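**Julio, casi medianoche**

Escribo desde el suelo porque la cama ya está hecha y me da una pena tremenda deshacerla (sí, ya sé que dentro de media hora estaré dentro, pero déjame disfrutarla un poco). Hoy tocaba dormitorio. Llevaba posponiéndolo desde que me dieron las llaves y ya no podía más con las bolsas en el pasillo.
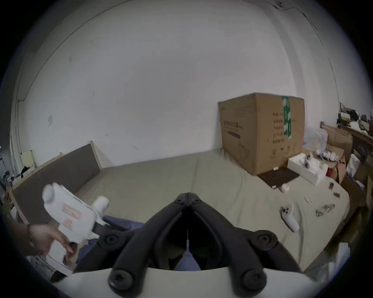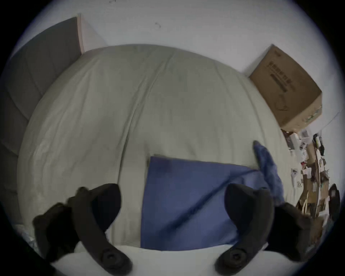 Lo primero fue pelearme con la ropa de cama nueva. La compré en Rornel, que estaba de rebajas, y entre la funda y las sábanas se me fueron 800 coronas. Marit Skjelbred dice que me timaron y que en Trakano lo tienen todo por 500, pero Marit siempre encuentra las cosas más baratas cuando una ya las ha pagado. Y el tacto es una maravilla, qué quieres que te diga. El color también me gusta: ese beige tirando a gris que no sabes muy bien qué es y que va con todo. Lo azul lo dejé encima, a un lado, mientras decidía qué hacer con ello. Sigo sin decidirlo del todo. Extendido me parecía demasiado, doblado a los pies quedaba de hotel, y al final lo he puesto de cualquier manera y es como más me gusta.

La bajera me costó tres intentos. ¡Tres! Ponía una esquina, me iba a la contraria y saltaba la primera. Mi madre lo hacía sola, en un minuto y hablando por teléfono. Yo acabé de rodillas en mitad del colchón, estirando con los dos brazos y diciendo cosas que no pienso escribir. Las arrugas que quedan, quedan. Randi Eide plancha las sábanas, me lo contó una vez tan tranquila, y desde entonces la miro con otros ojos.

La pared pide pintura a gritos. De día se le notan los roces, sobre todo si te tumbas a mirarla, y con todo blanco no hay donde esconderlos. Pregunté lo que costaría que viniera alguien y me dijeron que hasta 3.584 por la habitación entera, techo incluido. Casi me atraganto con el café. Así que la pintaré yo, en agosto o cuando sea, con un rodillo y la radio puesta. Marit se ha ofrecido a ayudar y le he dicho que sí antes de que se arrepintiera.

Luego está el tema de la lámpara. Quiero una de Dutthorpe que vi en el escaparate de al lado del trabajo, una bajita, con la pantalla de tela. Vale 1.166 y no me la voy a comprar este mes, que conste aquí por escrito. De momento me apaño con la linterna del móvil, que me deja ciega cada vez que la cojo del revés.

Por la tarde vacié dos bolsas más. Apareció el camisón que daba por perdido, apareció un calcetín sin su pareja y apareció también la novela de Urbonaitė que me prestó Randi el invierno pasado, con el billete de tren por la página cuarenta. Tengo que devolvérsela. O leerla primero, que ya me da vergüenza. La he dejado junto a la almohada a ver si así.

Cené pan con queso de pie en la cocina. Tengo la espalda hecha polvo y los pies fríos, y mañana quiero llamar por lo de las cortinas antes de entrar a trabajar, porque a las cuatro de la madrugada esto ya parece mediodía y no hay quien duerma. Me voy a la cama.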